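A hook for the keys

April 2020

I have lived in apartment 233 for over 16 years and in all that time the keys have not had a place. They went on the kitchen counter, or in a coat pocket, or on top of the refrigerator. When I had a bowl by the door they went in the bowl, along with batteries, receipts and a tube of lip balm, and then I had to dig for them. I gave the bowl to my neighbor Celeste, and she keeps onions in it.

In January I locked myself out twice in the same week. The first time Celeste was home and had my spare. The second time she was at her sister's in Urton and I sat on the stairs for most of an evening until she got back. I had groceries with me, so at least I ate. After that I decided to do something about it, and then of course I did nothing until spring.

What got me started was the back room. It's the smallest room in the apartment and the one with the tile floor, and over the years it had turned into the place where things went when I didn't want to decide about them. Boxes from the last move. A fan with a cracked foot. Two lamps that need the same kind of bulb, which I never have. I cleared it out over several evenings, a box at a time, and wiped the baseboards, and when that was done I could see the walls again. They're a pale gray I picked a long time ago and had more or less forgotten about. I still like it.

The thing I most wanted in there was a surface at a decent height. I don't have a desk and I don't want one. I wanted somewhere to put down whatever I'm holding, sort the mail, wrap a present, and so on. I already had a low cabinet from my aunt Anikó, light brown with faint seams down the front, that had been standing behind the bedroom door holding sheets. It's a plain piece. The top was in bad shape, with rings from plant pots and one burn mark that predates me. I thought about sanding it and then I thought about how long I would spend sanding it.

Kinga Bakos, who I used to work with, told me to just put a board over it. She had done the same to her kitchen cart. So I went to Palamarchuk, the hardware store down the hill, and asked what they had in the way of panels, and the man at the counter took me to the offcuts in the back. There was a stack of green ones. I had not planned on green. They were cheap and flat and the color was a good strong one, so I took the two biggest pieces and carried them home with a lot of stopping to change hands. 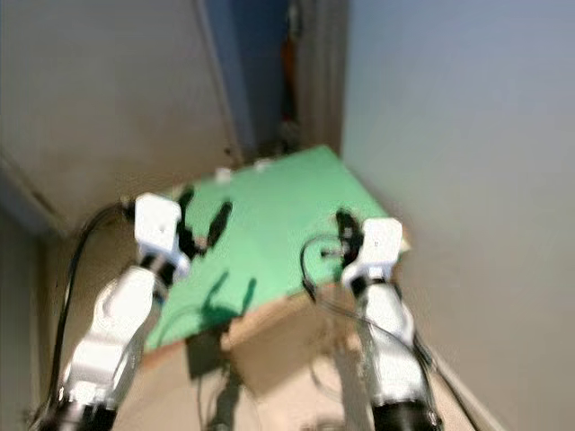
The green top, with two small white blocks near the far edge.

The board is a little bigger than the cabinet, so it hangs past the sides. I meant to trim it and then found I liked having the extra. It also means I can get my fingers under the edge and lift it when I want to wipe underneath. I haven't screwed it down. I put strips of that rubbery drawer liner between the cabinet and the board and it stays where it is unless you lean on one side.

I tried the cabinet in a few different spots. It turns out differently in a small room depending on which way the front faces, and I needed the door to be able to open without hitting anything. In the corner it was out of the way but I had to reach over it to get to the window. Under the window it got too much sun in the afternoon and I didn't trust the green not to fade. Further out in the room I could walk around it, and that was the nicest for wrapping things, but I caught my hip on the corner of the board more than once. I am still moving it. Anyone who visits will find it in a different place each time.

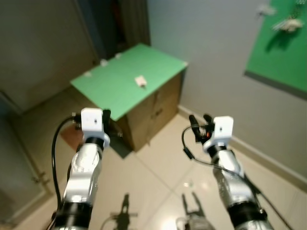 As for what goes inside, I split it in two. The left half has the mail things: envelopes, stamps, the stapler, the folder for anything that has to be paid. The right half has light bulbs, extension cords and the box of picture hooks. The sheets went to the hall closet, where they should have been all along. I was surprised how much fit. It's a deep cabinet for its height, and if you stand things up on end and don't stack them you can see all of it from the front.

I had a rule for the top, which was that it had to be cleared off at the end of the day. I have kept to this about half the time. Small things are the problem. Large things get put away since they're annoying to look at, but an eraser or a bit of packing will sit there for a week and I stop seeing it. The green helps some. Light-colored things show up on it well, and I've found two earring backs that way.

That left the second piece of green. I could have saved it as a spare but I know what happens to spares in this apartment. What I wanted was a spot on the wall for the keys, and the back room is right off the entry, so I pass its door every time I come in. Loïc Fleury from upstairs held the panel while I marked where it would go, and he is taller than I am, so my first marks were much too high for me to reach comfortably. We did it over.

I'm renting and I try not to drill. I bought a pack of clear stick-on hooks, the transparent kind with the adhesive strip behind. I had used them before on painted walls and had them fall off in the night, with the dish towel or whatever else was on them. The smooth painted panel seems to suit them better. I wiped it with rubbing alcohol, let it dry, pressed the hook on hard while I counted, and then left it alone overnight before hanging anything on it. The package says an hour. I've been burned by the package before. 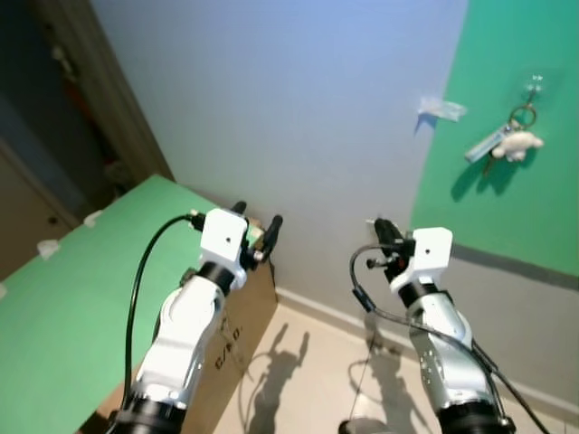 You need to think about height with a key hook more than I expected. Too high and you're reaching up with a bag on your arm. Too low and the keys knock against your sleeve when you walk by. I stood in front of the panel with my coat on and my bag on my shoulder and put my hand out without looking, and where my hand landed is where the hook went. It felt silly but I haven't had to move it.

There are still a few bits of tape around the room from when I was marking things out. I keep meaning to take them down. The silver tape leaves a sticky patch if you pull it off fast, so I've been told to warm it with a hair dryer first. Imre Hegyi at work swears by vegetable oil. I don't want oil on the paint, so the hair dryer will get the first try.

The keychain was the other part of it. My old ring had grown to the point where it wouldn't hang flat. It had the key to a bike lock I no longer own, two keys I couldn't match to any door, a bottle opener and a store card for a place that closed. I went around the apartment and tried everything in everything. The mystery keys fit nothing, so they went in an envelope marked "unknown" in the left half of the cabinet, where I expect they'll stay.
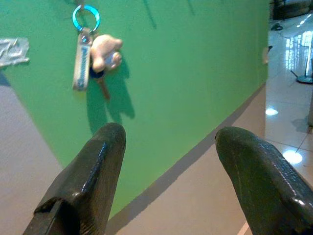 I like having something soft on the ring as well as something solid, because I can find it by feel at the bottom of a bag. A bright ring is good too. Plain metal disappears among coins and pens, and I have spent a fair amount of my life bent over a bag under a porch light.

Celeste asked why I needed a whole panel for one hook, and it's a reasonable question. Part of it is that I had the panel. But it also gives me something to aim for. With a hook on a bare wall I think I would have walked past it and gone straight to the kitchen counter out of habit. A big patch of green is hard to walk past.

So far it's working. I've come home and hung up the keys every day but one, and that day I was carrying a watermelon. They were in my coat pocket, which was the second place I looked.

A few practical notes, in case anyone wants to do the same. Check the offcuts before you pay for a full sheet. Wipe the dust off both sides of the board, and do the edges too, as that's where most of it is. If you're putting a board over an old top, look at it from the side first to see if the old top is warped. Mine was, slightly, toward the back, and I evened it out with a folded piece of the same drawer liner.

Next is the closet by the front door. It has a shelf that slopes and I'd like to know why before I put anything else on it. I also still need those light bulbs for the lamps. I wrote the size on a piece of paper, and the paper is in the cabinet, in the right half, with the picture hooks.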